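Subject: Re: [sturkgate-ethics] Feeding tubes and the wording of section 3
From: Gunhild Toft
To: Sturkgate Bioethics Discussion List
July 2020

Deepika Reddy wrote:

> Dear all,
>
> I have been reading the draft of our advance directive guide again, and section 3 still bothers me. It has one box for "artificial nutrition and hydration" with a yes on one side and a no on the other, as though a person at a kitchen table could settle the matter with a pen stroke. I have sat with families at Kartha who were holding a form exactly like this, and the form answered a question that was different from the one the doctor was asking them.
>
> My second worry is moral. Some of our readers come from churches that teach that food and water are ordinary care, owed to any living person, and that a tube doesn't change that. Others see a tube as a medical treatment like a ventilator, which a patient may refuse. The draft picks the second view without saying so. I don't mind if we end up there, but I would like us to say it out loud.
>
> Could somebody who worked on the first version tell me how we got here? And is it too late to change it?
>
> Deepika

Dear Deepika, and dear everybody,

It isn't too late, and I'm so glad you wrote. I have been meaning to answer since I first read your message and kept starting over, so please forgive the length of what follows (those who know me will not be surprised by it).

I worked on the first version, along with a few people who have since moved away, and I can tell you how the box got there. We borrowed it. The old Lendix form had a box just like it, and we were in a hurry to have something ready for the May meeting. We argued for a whole evening about who may serve as a health care agent and whether a grown child who lives across the country can really do the job, and by the time we reached nutrition it was late and people wanted their coats. I remember thinking that we would come back to it. We printed 1000 copies and didn't come back to it.

So you are right about the first thing. A yes or no is too small. When my mother-in-law had her stroke, the question put to us was whether to place a tube for a couple of weeks to see if her swallowing would return. Her form said no tube. She had written it thinking of her own sister, who lived a very long time without waking, and I am as sure as I can be that she never had a stroke and a two-week trial in mind. We talked it over with the nurse, who was kindness itself, and with the chaplain, and then with each other in the parking lot, and we went ahead with the trial. I still turn it over at night sometimes. What would have helped us was a sentence or two in her own hand about what she was afraid of. She had plenty of fears and was never shy about them at dinner!

What I would like to see in section 3 is room for three situations: a short trial when recovery is possible, long-term feeding when a person is stable but unable to eat, and the last days, when the body is shutting down and often can't make use of food or fluid at all. These feel quite different to people once you lay them side by side. I have known very firm believers in ordinary care who were relieved to hear that their own tradition makes allowance for that last one, and I've known people who said "no tubes, ever" who softened at once about the first. Each could have a few blank lines under it, and if someone wants to leave the lines blank and trust their agent, that should be a perfectly respectable choice and the guide should say so.

On your second point I want to go a bit more slowly. My own view, for what it's worth, is that feeding a person is never merely technical. When I spoon soup into someone's mouth I am telling them they belong with us, and I don't think that meaning drains out completely when the soup becomes a formula and the spoon becomes a pump. But I also think a person may come to a point where the tube is a burden and gives little or nothing back, and that declining it then is a long way from wanting anyone dead. I have friends on this list who would put the line in another place, and some who wouldn't draw it at all, and I would trust any one of them at my bedside.

For that reason I would be sorry if the guide took a side quietly, and nearly as sorry if it took one loudly. Could we have a paragraph that states both views fairly, in words their own holders would accept, and then asks the reader to talk with their pastor or rabbi or whoever they lean on before filling in the lines? I would ask someone from each side to write their half and let the other side read it. We did this at the Urnau weekend on organ donation and it went better than I had feared. There was one hard hour before lunch, and then people began helping each other with the wording — which I still think of when I get discouraged.

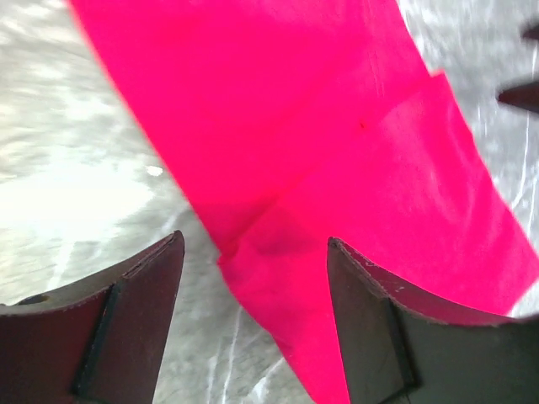

Pink fabric on a gray surface.

A few practical matters, as long as I have you. The guide can't go above 2000 words or it won't fit the folded booklet, and section 3 has 225 words to itself at present. My proposal will need more room. I would happily take it out of the history section at the front, much of which I wrote myself and which I suspect is mostly read by me. The legal notes have to stay, and please, whoever edits next, leave in the line telling people to check the witness rules in their own state, as we had more than one letter from readers who had moved and didn't know their form might need another look.

I would also drop the phrase "artificial nutrition and hydration" from the heading. It is correct and doctors will use it, so it should appear once, with an explanation. For the heading I like "If I can't eat or drink on my own." My neighbor read the draft for me and thought the old heading had to do with vitamins.

Deepika, would you be willing to draft the part about the short trial? You have been in those rooms far more often than I have, and you write plainly. I'll take the last days, unless someone else would like it, and I'd be grateful for a person from the ordinary care side to look over my shoulder while I do. I won't be offended by red ink. If you would rather talk than type, I'm home most evenings and the kettle is usually on, even if for now we each have to drink from our own cups at our own ends of the telephone.

With warm regards to you all, and a special hello to those who joined over the spring and have had to put up with so many messages from me already,

Gunhild

P.S. I found the old comment sheets from the first version in a folder marked "taxes." Several people had written next to the box, "What if it's only for a while?" I'll type them up and send them on.

Sturkgate Bioethics Discussion List | Contact the list owner | © 2020 the contributors | Back to top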